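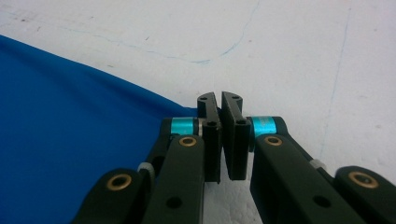

3.2 Collecting the folding demonstrations

The data were recorded by students in the second half of a project course on robot handling of soft objects. The course had 70 students, working in teams of four. Each team chose one household task, and the team described in this section chose folding a T-shirt. The project was named Movier in the course listing, and we keep that name for the data set.

All demonstrations were done with a pair of hand-held grippers, one for each hand. The student folds the shirt through the grippers, so that every grasp in the recording is one a two-finger gripper can make. Before the first session each student practiced for two class periods on a towel. Practice runs were not kept.

The task was split into two stages. In the first, the shirt is spread out and its sleeves are brought in. In the second, the student takes hold of two corners of the shirt and brings one edge over to the other (Figure 4). A run was marked complete when the student put both grippers down and said "done" aloud. The teams kept 505 complete runs in all, and the folding team recorded the largest share.

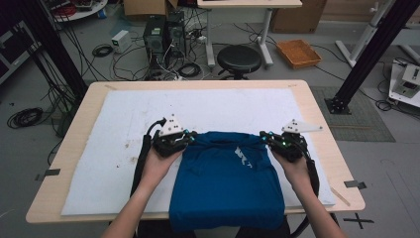

Sânziana Stoica

Figure 4. Second stage of the folding task. Both grippers hold the blue shirt by its top corners, with the upper edge lifted from the white pad.

Thin cloth was the main source of trouble. When the fingers closed a little too high they met without catching anything, and students often did not notice until they began to lift. We asked them to leave these misses in and try again within the same run - a policy trained only on clean grasps has no example of how to recover. Runs with more than four misses in a row were stopped and thrown out.

Labels were added the following week. Two students marked the start and end of each stage on their own, and Ebenezer Kpodo settled the cases where they did not agree. Most of these concerned the end of the first stage, where some students smoothed the shirt for a long time before moving on. We count smoothing as part of the first stage in all results below.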